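# ‘결’이라는 글자를 배우는 중입니다

한국어를 공부한 지 오래되었지만 저는 아직도 한 글자짜리 단어가 제일 어렵습니다. 긴 단어는 나누어서 외우면 되는데, 한 글자는 나눌 곳이 없습니다. 요즘 저를 괴롭히는 글자는 ‘결’입니다.

처음 만난 것은 ‘물결’이었습니다. 그때는 한 단어로 외웠고, 안에 다른 단어가 들어 있다고 생각하지 않았습니다. 그다음에 ‘머릿결’을 미용실에서 들었습니다. 미용사님이 머릿결이 좋다고 하셨는데 저는 머리 모양 이야기인 줄 알고 “네, 짧게 해 주세요”라고 대답했습니다. 지금 생각해도 얼굴이 뜨겁습니다. (다행히 많이 짧아지지는 않았습니다.)

사전을 찾으면 나무나 돌, 살갗 같은 것의 조직이 굳고 무른 부분이 모여 이룬 바탕의 상태나 무늬라고 나옵니다. 설명을 이해하려고 또 사전을 찾았습니다. ‘무르다’를 찾고, ‘바탕’을 찾고, 저녁 시간이 다 지나갔습니다.
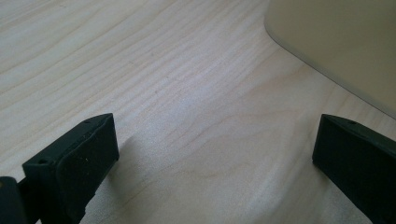 *밝은색 나무의 결. 비스듬하게 흐릅니다.*

제 모국어인 스페인어에서는 나뭇결을 ‘veta’라고 합니다. 그런데 머리카락이나 숨에는 이 단어를 쓰지 않습니다. 그래서 ‘숨결’을 번역하려고 하면 그냥 ‘aliento’가 되고, 결은 어디론가 사라집니다. ‘살결’도 그렇습니다. 번역한 문장은 맞는데 뭔가 하나를 두고 온 기분이 듭니다.

단어장에는 예문을 100개까지 모으기로 했습니다. 8월에 시작해서 지금 53개입니다. 그중 19개는 소설에서, 나머지는 라디오와 친구들의 말에서 가져왔습니다. 종류별로 색을 다르게 칠했더니 ‘잠결’과 ‘꿈결’을 어디에 넣어야 할지 몰라서 아직 색이 없습니다. “잠결에 전화를 받았다”의 결은 무늬가 아니고, 어떤 때나 사이에 가까운 것 같습니다. 선생님은 그냥 통째로 외우라고 하셨습니다.

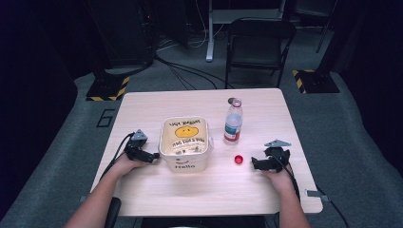

*밝은 나무 탁자 위, 흰 플라스틱 통.*

발음도 쉽지 않습니다. 쓸 때는 ‘물결’인데 읽을 때는 [물껼]입니다. ‘숨결’도 [숨껼], ‘살결’도 [살껼]이고요. 저는 자꾸 부드럽게 ‘물결’이라고 글자 그대로 읽습니다. 뜻이 부드러우니까 소리도 부드러워야 할 것 같은데 제 마음대로 되지 않습니다. 녹음해서 들어 보면 ‘숨결’은 괜찮고 ‘살결’은 아직 이상합니다. 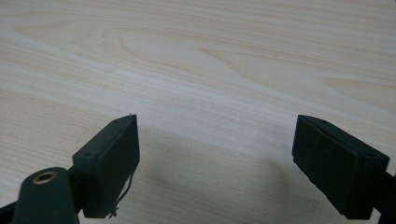
사람에게 쓰는 ‘결’은 더 늦게 배웠습니다. “그 사람하고는 결이 달라요”라는 말을 처음 들었을 때, 사이가 나쁘다는 뜻인지 물어보았습니다. 친구는 그런 뜻은 아니고, 둘 다 좋은 사람인데 흐르는 방향이 좀 다른 거라고 했습니다. 연한 나무 상판을 보면 그 설명이 조금 이해됩니다. 한쪽에서는 결이 둥근 아치처럼 휘고, 오른쪽으로 가면 좁고 긴 줄이 되어 나란히 갑니다. 같은 나무, 같은 색인데도 그렇습니다. 친구에게 이 이야기를 했더니 “그럼 우리는 어느 쪽이야?” 하고 물어서 대답을 못 했습니다.

‘결이 곱다’와 ‘결이 좋다’가 어떻게 다른지는 아직 모릅니다. 머릿결에는 둘 다 쓰는 것 같고, 마음결에는 ‘곱다’만 들어 보았습니다. 아시는 분은 댓글로 예문을 하나 남겨 주세요. 단어장 54번에 적겠습니다.

— Amparo Agudelo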